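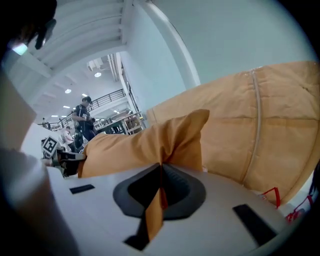 The repair shop that says no to new clothes

17 Sep 2020
By a staff writer

When I come to the small workshop in Brallari, the owner is unpicking a lining and does not look up. "Sit, please, but not on the coats," she says. She has repaired outdoor clothes for 25 years, first for a tent maker and then under her own sign, Plevo.

I ask her what has changed in this time. She thinks long before she answers.

"People bring better clothes, but they bring them too late. One seam opens, they wear it still the whole winter, and then the filling is gone also. With the seam alone I need nine minutes. With the filling I need an afternoon."

Her advice is very simple. Wash the jacket before the season ends, close every zipper first, and dry it flat. She does not like hangers for heavy quilted things. "The weight pulls always on the same two places," she explains, and shows it to me with her own shoulders.

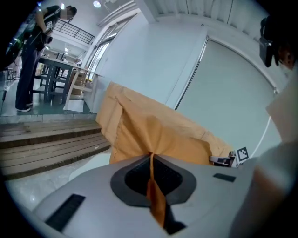

We speak then about money. A new zipper costs 100 at her counter, and a good new jacket costs much more than 200, but still many customers hesitate. She does not blame them. In the shopping street there are jackets for less than her zipper, and she admits that she cannot compete with this.

"I tell them the price and then I am quiet," she says. "Some go home and come back after one week. Some I never see again."

The thread she buys from Hettiarachchi, a supplier she has kept since the beginning. Other threads she has tried and put in a drawer, where they are still. The drawer is quite full - she opened it for me with some effort.
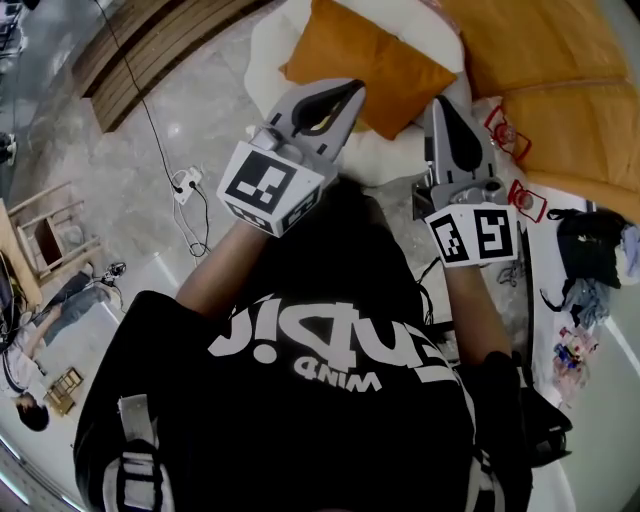

DRUSITZ, September - Our second talk takes place here, where she teaches a beginners' evening in the back of a library. She is more relaxed than in her shop. She lets people make crooked stitches and corrects only the knot.

Does she want that somebody takes over the shop one day? "I want it, yes. But the person must like to sit." She herself will continue while her eyes allow it. The new lamp, she says, has given her some more years.

Related
Washing down at home without lumps
Which needle for which fabric
A visit to the Drusitz button market

Comments

wooltooth: I dried mine on a hanger for years and the shoulders are thin now. I wish I had read this before.

marsh_lane: Does she take sleeping bags also?

quietbobbin: She does, I brought one in spring. Ask early, the waiting list is long.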